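To: Members, Westthorpe Automation Network list
From: Kane Sheehan
Subject: Re: Open afternoon at the Prisau laboratory, arrangements and programme

Dear members,

Further to the message circulated last month, which is reproduced in part at the foot of this one for those who joined the list afterwards, I write to confirm the arrangements for the open afternoon and to report on the preparatory visit made by two of our members in February.

The laboratory has agreed to receive 34 visitors. Places have been allocated in the order in which replies were received, and those concerned have been notified separately. A further 16 members are on the waiting list. Any member who is no longer able to attend is asked to advise me as early as possible so that the place may be offered again.

The programme will begin at 1:30 p.m. with a short welcome in the ground floor meeting room. Visitors will then be divided into two parties. One will proceed to the manipulation laboratory while the other attends the talk by the Lacerda group on the handling of textiles and other soft goods. The parties will change over at 2:45 p.m. Tea will be available in the corridor between sessions, and the building must be vacated by 5:00 p.m.

Several members asked what they could expect to see in the manipulation laboratory. The work at present concerns the handling of clothing and cloth, a subject on which this network has heard a good deal in theory and very little in practice. Two methods of recording human demonstrations are in use. In the first, the demonstrator wears sensor gloves carrying printed markers and works seated at a table. In the second, the demonstrator uses a hand-held gripper tool fitted with a wide-angle camera, so that the recording is made from the position of the tool itself. Staff will explain how the two kinds of record are prepared for training and where they differ in quality. Those with a background in garment finishing are particularly encouraged to bring questions, as the laboratory has expressed an interest in hearing from people who have handled such materials on a production line.

Photographs from the laboratory: sensor gloves first, then three views from the hand-held tool.

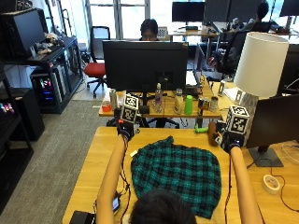
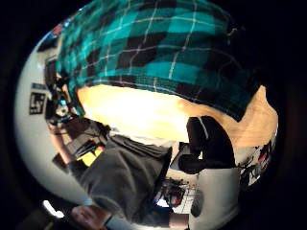
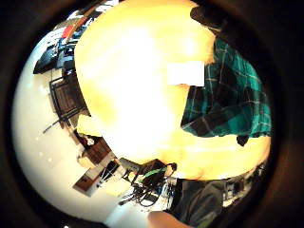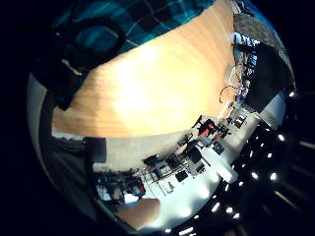

Members are reminded of the conditions of entry. Closed footwear is required throughout. Bags and coats are to be left in the meeting room, which will be locked during the tours. Visitors should remain with their party and should not touch equipment or cables unless invited to do so by a member of staff. Personal photography is permitted in the corridor and meeting room only. Requests to use the laboratory's own photographs in newsletters or internal reports should be sent to me and will be forwarded.

Parking at the Dalov Road entrance is limited and has been reserved for members who have notified us of an access requirement. All others are asked to use the public car park or the bus, which stops at the main gate. The walk from the stop takes almost 30 minutes if the lower path is still closed, and members should check the notice at the gate before setting out.

A written summary of the afternoon will be circulated to the full list in April. Members wishing to contribute observations should send them to me in plain text, with their name and organisation as they would like them to appear.

Yours faithfully,

Kane Sheehan
Secretary, Westthorpe Automation Network

On an earlier date, Kane Sheehan wrote:

> Dear members,
>
> The Prisau laboratory has offered to hold an open
> afternoon for this network in March. Numbers will be
> limited and the programme is yet to be settled.
>
> Members who wish to attend should reply to me directly,
> and not to the list, stating their organisation and any
> dietary or access requirements. Replies received after
> the end of the month will be placed on a waiting list.
>
> There is no charge for attendance. Members are
> responsible for their own travel.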